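What to Buy First: A Purchasing Plan for the Sorting Bench
Group report, second-year automation project
Tainá Magalhães, Wellington Lins, Gervásio Barros
Supervisor: Marlene Holanda

1. What we were asked to do

The brief was to recommend how the lab should spend next year's equipment money on the tabletop arms. Marlene gave us three supplier brochures and a spreadsheet left over from the previous group, and told us to come back in May with a list we would be willing to defend. We started out assuming the list would be long. It is now quite short, and some of us still think one item on it is a waste.

The brochures all promise the same thing: buy our hand and your arm will pick up anything. We didn't believe it. Every demonstration video we watched used one object at a time, nicely spaced, on a plain background. Nobody's desk looks like that, so we set up our bench tests with small household and school items crowded onto one plate, close enough that the fingers had to work in between them.
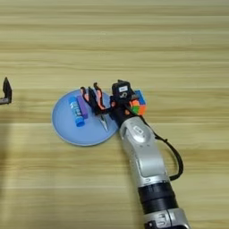 Crowding matters more to the budget than we expected. The Jedex brochure rates its hand by payload, and payload is close to useless for deciding whether a finger can get in beside a glue stick without shoving everything else over the rim. None of our items was heavy. If we had bought on payload we would have paid for strength the lab has no use for.

2. The three offers

Jedex sells a hand with a separate controller. The hand is priced on the front page and the controller is on page 18, in smaller type. A cable kit is extra again. Once we added these up, Jedex went from the cheapest offer to the dearest.

Fawzy sells hands only as a matched pair, and we don't need a pair. Gervásio argued that a pair gives us a spare. Wellington's answer was that a spare sitting in a cupboard for two years is money we could have spent on finger pads, and the rest of us agreed with him in the end, though not right away.

Sarnura doesn't sell hands. They offer a service plan and a parts box for equipment the lab already owns. It is the dullest brochure of the three and the one we kept going back to. Our doubt is the delivery time. They quote eight working days, but Tarcísio Honorato in the workshop waited 25 for his last order and had to ask twice. We have used his number in the plan and ignored theirs.

There is also Kirnton, who make software for planning grasps. We asked for a trial licence and were sent a calendar invitation to a sales call. We've left them out until they send something we can run.

3. How we tested

We wanted a routine that could be repeated by next year's group without us in the room, so we kept to objects anyone can find in a drawer, and nothing that would break. The puzzle cube was Tainá's idea. It has hard edges and flat faces, and is a bit too wide to be easy.

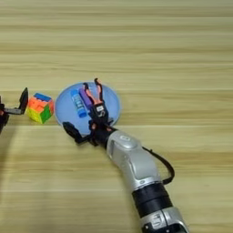
Figure 2. Plate layout with the glue stick and the purple item, puzzle cube beside the rim.

We aren't reporting a success rate. The previous group did, and when we asked how they had defined success we got two different answers from two people. A number like that looks good in a budget request, which is exactly why we don't trust it. We kept written notes for each session and attached them as an appendix. Readers can make up their own minds.

4. Recommendation

Buy the Sarnura parts box and skip the service plan for the first year. The workshop can do most of what the plan covers, and Tarcísio has said so in writing.

Buy replacement finger pads and one set of spare cables. We'd rather have these on the shelf than wait for them in the middle of term.

Put off any new hand until a supplier will lend us one for a week. Marlene has asked Jedex. They said they would get back to her by Saturday, and at the time of writing they haven't.

Set aside seven per cent of the total for things we have forgotten. The old spreadsheet had no such line and it ran over before the end of first term.

5. Where we disagree

Gervásio does not support putting off the new hand. He thinks prices will go up and the lab will end up paying more for the same thing. The other two of us think he may be right about the prices, but we don't want to buy on a guess. His note is attached after the session notes.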